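Chapter 4
Who Gets a Locker? Storage and Status at Work

After reading this chapter you should be able to:
explain why employers provide personal storage and what they expect in return
tell apart a stated policy, a working rule and a habit
judge the evidence behind claims about "hot" and shared storage

4.1 A small thing that causes trouble

In May the management at Surby, a parts wholesaler with 900 staff on one site, told its people that personal lockers would be replaced by shared ones. You would take any free door when you came in and clear it when you left. The announcement ran to a single page and used the word "flexible" 8 times. Within a month there had been 170 written complaints, more than the firm had received over the previous pay round.

Textbooks on the workplace have tended to treat this sort of quarrel as a comic sideshow. The usual account goes that people dislike change, that they grumble for a while, and that the grumbling stops. We should be wary of this. Grumbling that stops has not necessarily been answered. People may have left, or given up, or started keeping their boots in the car.

Seija Halonen, whose study of storage at the Jedine bottling works is discussed in section 4.4, puts the problem more bluntly. A locker, she argues, is often the only part of a workplace that an hourly worker can shut. Managers have offices, or at least drawers. Take the door away and you have altered the terms of the job without touching the contract.

It is a good line, and it may be too good. Halonen spoke mostly to people who had lost a locker and very little to those who had never had one. Her night-shift cleaners, who kept their coats on a hook behind the boiler room, appear on two pages and then vanish. Keep that gap in mind when you reach her conclusions. 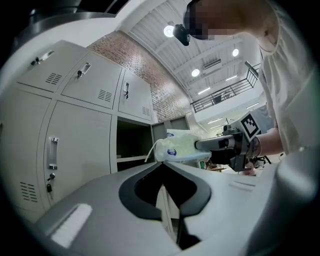 4.2 What the doors are for

Ask a firm why it provides lockers and you will normally hear three answers: safety, hygiene and theft. All of them are real. None explains very well why lockers are handed out as they are.

Take theft. If lockers were chiefly there to protect belongings, we would expect the best ones to go to those who carry the most to work. At Fademach, a maker of pump fittings, the wide doors near the entrance went to the longest-serving staff, and the narrow ones by the showers to agency workers, who changed clothes twice a shift and had the most to store. No written rule said so. The personnel manager, when asked, was sure that doors were given out "as they come up".

This is what we shall call a working rule: one that people follow, and can be caught following, while the stated policy says something else – or says nothing at all.

Be careful with the idea, though. It is easy to find a working rule wherever you look for one, and a pattern among a handful of doors may be no pattern. The Sárközi survey, covering 1,999 workers, is the largest we have, and it asked only whether people were "satisfied with storage". Most said yes. What they were comparing it with, the survey did not ask.

Before you read on
Think of a place where you have worked or studied. Who had storage that shut, and who decided? Write down your answer now, and come back to it after section 4.4.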